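Dear Tapio,

You asked for a plain update on where the Dosden clothes sorting money has gone since September, so I'll just write it the way I'd tell you over coffee.

The short version is that we're sorting faster and arguing less! We finished 58 bags this period, and 9 more are waiting by the door. The old habit was to tip a bag out on the floor and fold whatever came to hand, which meant white things got buried and we'd go through the same heap twice. Now we take one piece off at a time, shake it out, look at it, and only then decide where it goes. I was the one who grumbled about this (you may remember my email), and I take it back.

Color turned out to be the easy part. Labels and hems take longer - I still want to check every seam, and Raili Heinonen keeps telling me a missing stitch is no reason to send a good shirt to rags. We've settled on a rule that spots go in the wash pile first and get judged later.

The pink wallpaper stayed, by the way. I know the budget had a line for painting, but I like it and so does everyone else, so that money is still sitting there.
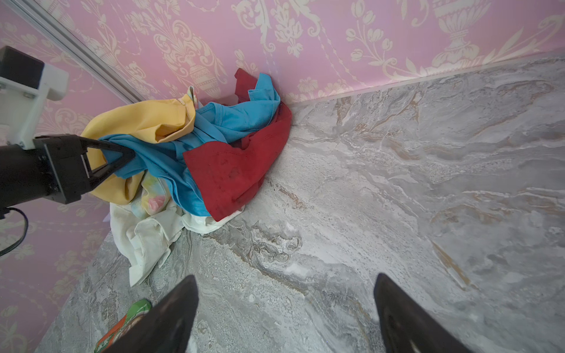
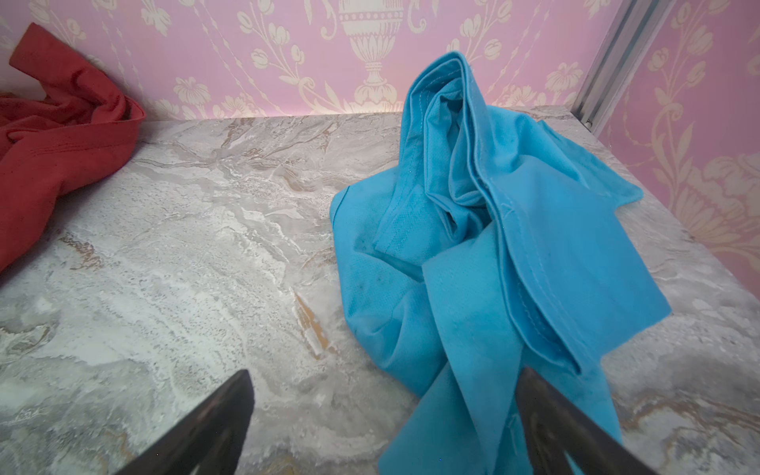
Blue on the marble pattern, with a bit of red behind it.
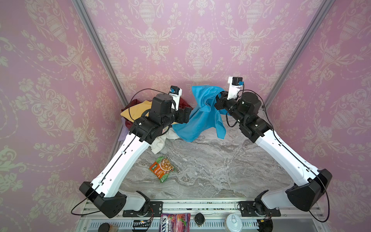
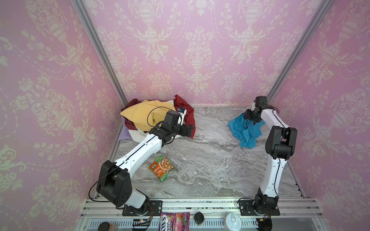 So, what I'd like to do with the paint money is buy shelving. Nieminen quoted us for 6 units and can deliver in the morning, before we start. If you're fine with moving it across, a one-line reply is enough and I'll send the order. The other thing is hangers - we're down to 72, and the winter coats haven't even started coming in yet.

Raili Heinonen
Dosden clothes sorting

Contact | © Dosden | Back to top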